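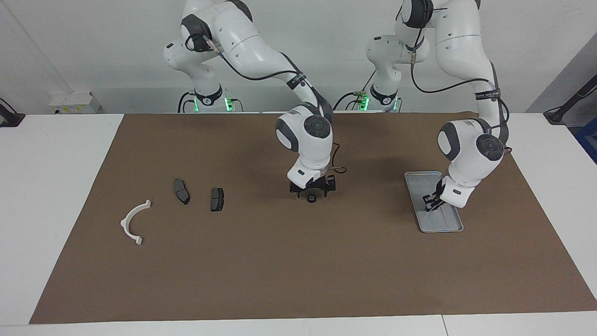 Plullosow open day recordings - data card

Version 2, September. Maintained by Nerea Arrieta. Read the section on what was left out before you quote any number from this card.

Summary

This is a set of recordings made during an open day at the Plullosow workshop, where a two-arm robot cell was shown to visitors handling small brake parts. The arms were set up by Vera, the control software came from Gallardo, and I was asked to package the recordings so other people could use them. I was a visitor that day. I had no hand in the setup and no stake in how it went, and I wrote this card because the one that came with version 1 read like a brochure.

The set holds 752 episodes. The handout given to visitors said 2480, and that figure still turns up on slides. As far as I can work out, the larger number counts every press of the start button, including warm-ups, resets and runs where an arm never left its rest position. If you have a copy with 2480 entries, you have the raw dump, and most of it is no use for training.

The task

Brake pads, a curved white plastic bracket and other small parts are laid on brown paper over a white bench. One arm works the loose parts on the paper and the other works at a shallow metal tray. Both carry black grippers. The announcement called this "brake service automation." I would call it picking up and putting down. No caliper is mounted anywhere in the cell, nothing is fitted to anything, and no episode ends with an assembled part.

The visitors I stood with mostly assumed the two arms were working together. In the logs they rarely are. A handover between arms occurs in 138 episodes. In the rest, each arm runs its own job while the other waits or does something unrelated. That may still be useful to you, but please don't describe the set as two-arm cooperation without saying which part you used.

How it was recorded

A person drove the arms for every episode. This was said out loud at the start of the first session and not repeated, and the driving station stood behind a screen. I heard several people in the later sessions talk about what the robot had "decided" to do. I asked Gallardo's staff whether any policy was running at any point. The answer was no, and the logs agree.

The layout of the parts was changed by hand between runs. Version 1 called the layouts random. They were placed by whoever was closest to the bench, and people have habits: the tray hardly moves from the right side, and the pads spend most of the day on the left. A model trained on this set could learn where things tend to be without learning much about what they are.

Files

episodes/ - one folder per episode, with video, joint positions and gripper state
labels.csv - task name, outcome, which arm acted, handover yes or no
layouts.csv - a short note on how the parts were placed, when anybody wrote one
excluded.csv - list of removed runs and the reason for each

Joint positions and video drift apart in longer episodes. The offset is small at the beginning and can reach 300 milliseconds by the end. I have not corrected it. A fix is possible if you trust the clock on the recording computer, and I don't.

Outcome labels

Outcomes were marked live by the driver as "good" or "bad." I rewatched every episode marked good and changed the label when a part was dropped and picked up again, or when a hand reached in to help. Both labels are in the file as driver_label and review_label. They disagree often enough that you should pick one and say so. The review labels are one person's opinion, mine, and have not been checked by anyone else.

What was left out

- Runs with no arm movement
- Runs where a visitor's face or badge was visible
- The whole late afternoon session, recorded after the camera had been bumped
- Two demonstrations by Gastwood using their own gripper, which they asked us to remove

The late session was also the one with the most drops. Removing it makes the rest look better than the day did. I could not find a fair way to keep it, but you should know which way the cut leans.

Suggested use

Grasping small flat parts from a plain surface. Testing a data loader. Practice with messy labels - there is plenty of that.

I would not use it to claim anything about repair work, speed or reliability. The cell ran slowly on purpose for the visitors, and episode lengths say nothing about what the arms can do.

Known issues

Task names in labels.csv are spelled two ways ("brakepad" and "brake_pad"). Some of the early layout notes are in Spanish. The gripper state is a command, so "closed" means the gripper was told to close.

Corrections go to Nerea Arrieta through the Plullosow project page. Please include the episode number.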